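课程资料 > 宏观经济学与货币制度 > 第七章

第七章 央行说的话,能信几分

学习本章之前,请先回想一下你最近一次看到的利率新闻。多半是这样的结构:某位官员在某场午餐会或座谈上讲了几句话,记者把其中一句摘出来做标题,当天的债券收益率动了几个基点,评论员随即把两件事连成因果。这条链子上的每一环都经不起细看。本章要做的,就是一环一环地看。

经济学教科书通常把这类讲话归入“前瞻性指引”,并给它一个体面的理论位置:家庭和企业关心的不只是今天的利率,还有未来若干年的利率路径;央行若能让公众相信某条路径,就等于在没有动用任何工具的情况下改变了融资条件。这个推理本身没有错。问题在于“相信”二字。模型里,公众的预期由一个方程给出,央行一开口,方程立刻更新。现实中的公众有多少人听见了,听见的人里有多少听懂了,听懂的人里又有多少据此改变了行为,这三个数字很少有人肯老老实实去量。

7.1 一个小型开放经济体的案例

本章反复使用的案例来自内文(Nevine)。内文是一个人口不多、银行业集中、通胀目标制实行时间不长的经济体,其央行在一轮加息周期中逐渐养成了频繁发声的习惯。研究者米拉格罗斯·因绍拉尔德(Milagros Insaurralde)整理了该行理事在这轮周期内的公开讲话,共计362篇,其中177篇含有对下一次会议利率决定的明确或半明确的暗示。

先不要急着问这些暗示准不准。因绍拉尔德首先提出的问题更笨,也更有用:什么才算“暗示”?“我们将密切关注数据”算不算?“不排除更大幅度的行动”算不算?她请两组编码员独立阅读同一批文本,结果分歧最大的恰恰是媒体引用最多的那些句子。换句话说,越是被市场当作信号的话,受过训练的读者越难就其含义达成一致。她的论文把这一点写在脚注里,我们认为它应该写在正文第一页。

至于准确程度,央行自己的说法是,理事们的暗示“绝大多数得到了兑现”。这句话读者应当打个问号。核对之后可以发现,大量暗示出现在会议前两周之内,那时市场定价早已指向同一结果。预告一件大家都已料到的事,然后把它做出来,能不能算沟通政策的成功,至少值得讨论。若只保留会议前两个月以上作出的暗示,样本就缩得很小,兑现的情形也难看得多。

7.2 “取决于数据”是什么意思

官员最爱附加的条件是“除非通胀数据好转”。这类条件句有两种读法。

第一种读法把它当作规则:给定通胀,利率如何变动,公众可以自行推算。如果真是这样,官员其实不必讲话,公布规则即可。第二种读法把它当作保险:无论后来怎么做,都能指着这句话说当初已有保留。两种读法在事前无法区分,在事后又总能自圆其说,这就使它作为一个可检验的命题几乎没有内容。

洛雷娜·阿库尼亚(Lorena Acuña)为“取决于数据”辩护得最认真。她认为,央行面对的不确定性是真实的,含糊是对这种不确定性的如实反映,硬要给出精确承诺反而会误导公众。这个论点有分量,本书作者之一曾长期赞同。但它解释不了一个现象:在内文,同一位理事在通胀连续走低时仍然使用几乎一字不差的措辞。假如含糊程度反映的是不确定程度,那么不确定性变了,措辞也该跟着变。它没有变。更简单的解释是,这套措辞已成了职业习惯,和数据的关系并不大。

读者可以自己做一个小检验。找一位官员相隔一年的两份讲稿,遮住日期,请同学判断哪份在前。我们在课堂上试过多次,学生的判断谈不上可靠。

7.3 谁在听

假定信号清晰,传播也没有失真,它还得有人听。法里亚斯(Farías)市的一项入户调查访问了1255名成年居民,问他们是否知道央行上个季度调整了利率,以及调整的方向。能同时答对两个问题的人不多,而答对者当中,持有浮动利率房贷的家庭明显偏多。

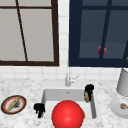 这个结果常被解读为“与切身利益相关的人会关注央行”。我们的看法要保守一些。持有浮动房贷的家庭会收到银行寄来的还款通知,他们知道利率变了,很可能是因为月供变了,跟哪位理事说过什么毫无关系。调查问卷没有追问信息来源,因而无法把两种渠道分开。主持调查的普罗德罗莫斯·哈齐耶奥尔尤(Prodromos Chatzigeorgiou)在后来的评论中承认了这一缺陷,可惜引用这项调查的人多半没有读到那篇评论。

企业的情况略好,但也没有好到哪里去。包装材料生产商弗拉基茨(Flakitz)的财务主管塔德奥·因绍拉尔德(Tadeo Insaurralde)在一次行业座谈中谈到,公司的投资计划提前三年编制,用的是内部统一规定的资金成本,这个数字每年只改一次。央行一年里讲多少次话,对它没有影响。他的同行中有人不同意,理由是短期周转贷款的报价确实会随市场预期浮动。两人说的大概都对,只是一个说的是厂房,一个说的是库存。下文建立模型时,我们会把这两类支出分开处理,不采用单一的“投资”变量。

真正逐字逐句听讲话的是另一群人:交易员、分析师和财经记者。他们听得极其仔细,有时过于仔细。内马奇(Nemach)研究所对讲话当日的收益率变动作过统计,发现较大的波动中有相当一部分在下一个交易日即被抹去,单日最极端的一次,被抹去的幅度高达95%。若讲话传递了关于未来利率的真实信息,价格没有理由这么快回到原处。当然,一日之后的回落也可能来自别的消息,事件研究法的这个老毛病我们放到第八章再谈。

7.4 一个反对意见

多明戈·阿拉尔孔(Domingo Alarcón)对上述怀疑提出过一个认真的反驳:即便单次讲话作用有限,长期、连贯的沟通仍能稳住通胀预期,而预期一旦稳住,平时就看不到波动,于是研究者误以为沟通没有效果。这好比看见堤坝后面没有洪水,便断定堤坝是多余的。

我们接受这个反驳的逻辑,但提醒读者注意它的代价。按照这种说法,预期稳定证明沟通有效,预期不稳定则证明沟通还不够多,任何观察结果都站在央行一边。要让它成为可以检验的主张,就必须事先说明在什么情况下愿意放弃它。阿拉尔孔给出的标准是,比较沟通频率不同而目标制度相近的经济体。符合条件的样本很少,结论对样本的选取又十分敏感,加入或剔除一两个国家,系数的符号就可能翻转。

本章余下部分的安排如下。第7.5节给出标准的前瞻性指引模型,并标出其中对公众预期所作的每一项假设。第7.6节放松完全知情的假设,允许一部分家庭只根据自己的账单更新预期。第7.7节讨论央行在讲话中的声誉动机,包括理事个人与机构之间利益不一致的情形。不熟悉动态最优化的读者可以跳过第7.5节的推导,但请不要跳过假设列表。

课前思考

请选一则近期的利率新闻,写出标题中的说法,再找到讲话原文中对应的段落,比较两者的语气强弱。如果原文带有条件,标题是否保留了条件?你认为删去条件是记者的责任,还是讲话者早已预料到的结果?答案请写满一页,并注明你所依据的原文出处。

版权所有,未经许可不得转载 | 联系编辑部 | 返回顶部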